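How to Stop Three-Putting on Slow Minigolf Felt

Krystyna Makowska and I played 28 holes at the Marmont course last October, and I three-putted so many of them that I went home and worked out a proper practice routine. It's made a huge difference, so I'm passing it on!

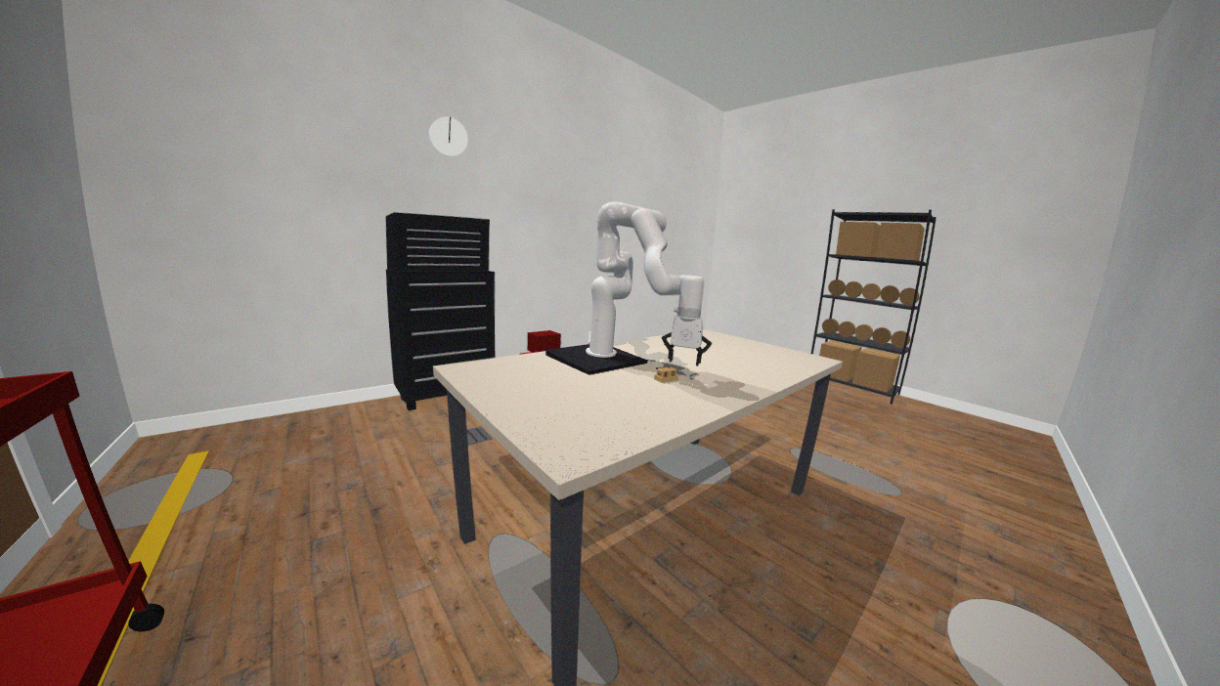
You'll need your usual putter, two balls of the same type and a strip of felt or short carpet about 13 feet long. Mark a starting spot with tape. Put a second piece of tape at the far end where the cup would be.

Step 1: Learn your stroke length
Putt to the far tape ten times without aiming at anything. All you care about is pace. Look at where the putter head is at the end of your backswing - mine stops level with my right little toe - and try to hit that same spot every time. Slow felt makes you want to jab at the ball. Take a longer backswing instead and keep the tempo lazy.

Step 2: Putt past the tape
Aim to finish one putter head beyond it. A ball that dies short never has a chance, and on felt it also wanders off line in those last few inches. Do this until five in a row stop where you want them.

Step 3: Add a bank
Lay a straight board along one side and play the same distance off it. Expect to lose pace at the board. Clem Gilchrist, who got me into the Tesgate winter league, hits his bank putts as if the cup were a full stride farther away, and that's a great place to start.

Step 4: The second putt
Drop a ball anywhere within two feet of the tape and hole out. Walk around it, line it up, go through your whole routine. These little ones are where my score came down the most, and I used to just slap at them!

I do all four steps before breakfast, and it takes me less time than the coffee does. If your home course has rubber-topped boards, swap yours for something bouncier in step 3 and start the pace over from scratch.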